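Rukville Workshop – Block and Fixture Bench
Monthly inspection checklist, with comments

Date: 7/22/24
Bench: 337
Last full inspection: June
Result: pass, two items to follow up

1. Enclosure floor and walls

Floor panel flat, no raised edges – OK
Wall panels firm when pushed by hand – OK
Corner seams closed – OK
Surface marks – noted, no action

Comment: The corner seam was on the June list as needing a second look. It was checked with a feeler gauge at both ends and in the middle and did not take the thinnest blade. Marks on the panels are cosmetic. Do not use solvent on them. A damp cloth is enough, and the panels should be dried before parts go back in.

2. Base box and slotted parts

Base box sits flat, does not rock – OK
Slot free of chips and grit – OK
Upright blocks seat without force – OK
Edges checked by fingertip for burrs – OK, one part dressed

Comment: Take the uprights out one at a time and look down into the slot with a flashlight. Grit collects at the ends of the slot and makes the blocks lean. The yellow bar had a small burr on its lower edge, taken off with 500 grit paper and wiped clean. The blue and purple blocks needed nothing. If a block has to be pushed hard to go in, stop and clean the slot first.
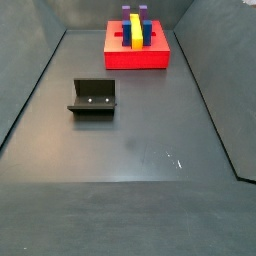 The lean test was done after the parts went back. Each upright gets a light push from the side and should come back to where it was. All of them did. Parts that fail this test go in the Wostine tray with a tag, and they stay out of use until somebody has measured the tab.

3. Brackets

No cracks at the inside bend – OK
Faces clean – OK
Front lip straight – follow up
Stored off the floor at end of day – not done on 30 percent of the days logged

Comment: The lip on the black L-shaped bracket should be checked against a straightedge at the next inspection. It passed by eye, but the straightedge was out on loan. On storage, the log sheet shows brackets left in the enclosure overnight. Hang them on the pegs. The pegs are labeled.

4. Step-shaped and odd-shaped parts

Stands upright on its foot without help – OK
Inside corners free of stress marks – OK
Flat faces free of gouges – OK
Matches outline card – OK, card 228

Comment: The green zigzag block gets the most handling of any part in the set, so look closely at the inside corners where the segments meet. Whitening in the plastic is the first sign of a crack. None was found. 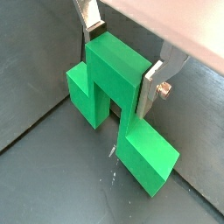
Replacement blocks come from Hallgrímsson and take a while to arrive, so put in the order when whitening first shows up – don't wait for a break. There is one spare on the shelf now. Write the date on the bag when it is opened.

5. Area around the bench

Walkway clear – OK
Cables tied back – OK
Stop button reachable from the front – OK, tested
Rorketti first aid box sealed and in date – follow up

Comment: The seal on the first aid box was broken and the small dressings were low. Restock and reseal this week. The stop button was pressed and reset twice.

Follow-up items
– Bracket lip, straightedge check
– First aid box, restock and reseal

Keep this sheet in the bench folder behind the June copy.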